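Visit report: Dankwa luggage works, Fadundale
February 9, 2021

The Dankwa plant occupies a former cannery on the eastern edge of Fadundale, next to the rail siding. It makes hard-shell suitcases in three sizes and repairs older ones under a separate roof. Our group of 5 was met at the gatehouse by Ingeborg Camenzind, production manager, and signed in. Safety glasses and toe caps were issued. Hearing protection is only required in the trimming bay.

Sheet extrusion
Resin arrives as pellets and is dried overnight before use. The extruder runs one colour at a time, lightest first, and is purged between colours. Purge material goes back into the inner layer of the next dark sheet. Sheet is cut to length, stacked on pallets with interleaving paper and left to settle for a day before forming. Camenzind said most early surface faults came from forming sheet that had taken up moisture, and the plant now keeps a humidity log at each pallet bay. We looked at the log for bay 2. It was filled in by hand, with two readings missing from the previous night shift.

Printing
Printed shells get their graphics as film, laid onto the sheet before it is formed. The artwork has to be distorted in advance so that it comes out in proportion once the sheet is drawn over the mould. Anything near a corner moves the most. The design office forms a gridded sheet on each new mould, measures the displaced grid and corrects the artwork from that. For the largest shell the correction took four attempts. The rejected trials are kept on a rack outside the office, and the stretched lettering on the first one is unreadable.

Forming and trimming
There are two vacuum-forming lines, of which one was down for a heater change. On the running line the sheet is heated from both sides, drawn over the mould and cooled by fans before release. Cycle time is 40 seconds for the cabin size. The previous shift's board showed 1,581 half-shells, both colours combined, with 321 set aside for regrind. That is a high reject figure. The explanation given was a clamp frame out of alignment on one side, found late in the shift and since shimmed.

Trimming is done by router on a fixture. Dust extraction was good at the cutter and poor at the floor, where chips had built up along the guard rail. Offcuts are sorted by colour into labelled bins – the labels had worn off two of these, and staff were going by what was already inside.

Assembly
Halves are matched in pairs before the hinge, lining, handle and wheels go on. Wheel housings are fastened through a backing plate inside the shell. We asked why rivets were dropped in favour of screws. Apostolos Sfakianakis, who runs the repair shop, said a riveted housing had to be drilled out, and the hole was usually too large afterwards to take a new one. Wheels make up most of his repair work, followed by zips, then handles. Spare housings are held for models back to the Purow, the plant's first four-wheeled case.

Testing
The test room has a drop rig, a tumbling drum and a rolling road with raised bars. Handles are cycled on a separate bench. The cold cabinet was closed for defrosting, so we did not see the low-temperature drop. Results are recorded per mould, with the batch number scratched into the inside of the shell.

Getting there
The Dollau bus stops at the siding twice in the morning and once after lunch. Parking is gravel and drains badly. The canteen closes at two. The next open visit is planned for June, and names should be left with the gatehouse in advance.
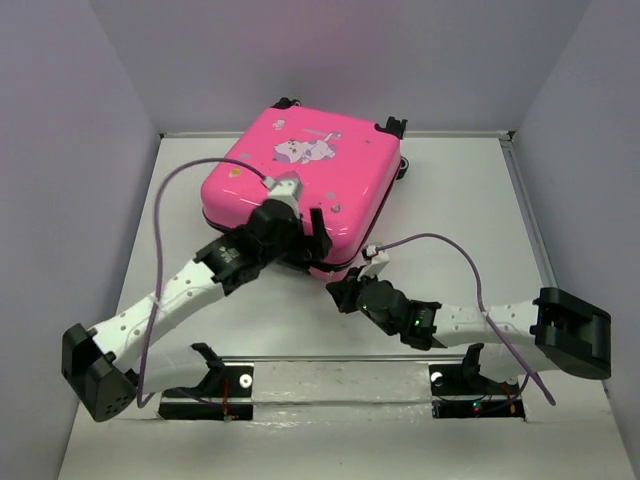 Pink hard-shell suitcase with a printed cartoon cat on the lid.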